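Stuck in Botedia, save keeps going back to the Grallgate checkpoint

Playing Flultis, the racing one, on PC. Got 1,701 credits, 828 of them from the night races. Finish the Grallgate stage, quit, load up again and I'm back before the bridge with the old car. Happened 3 times now. Reinstalled in June, no diference. Any ideas?
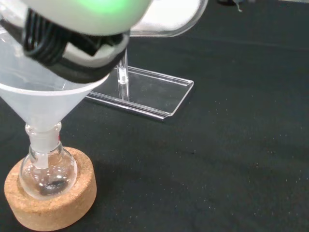
**Botedia_Bex**
Are you quitting from the pause menu? Don't. Go back to the garage first, wait for the little tyre icon to stop, then quit. Lost a whole evening to that one.

Worth switching off cloud saves as well, mine kept pulling down the old file.

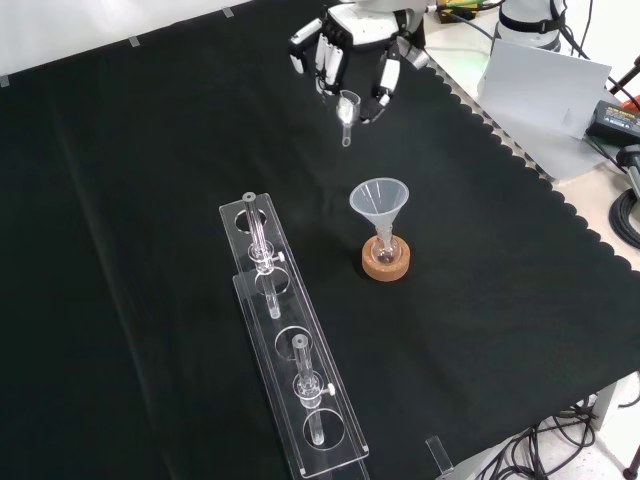

**slowlane** disagrees about the cloud bit, says leave it on and just delete the autosave. Either works I think. Folder is under Documents, Flultis, then Liao (that's the default driver name). Copy it somewhere before you touch anything.

**tarmac40**
get a wheel, much better than keyboard. also the bridge is easy if you brake early

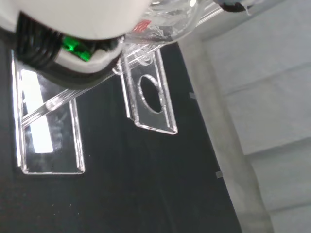 and stay left on the second bend, the lorry always comes out on the right. Dont know about saves sorry, I play it on console and never had it happen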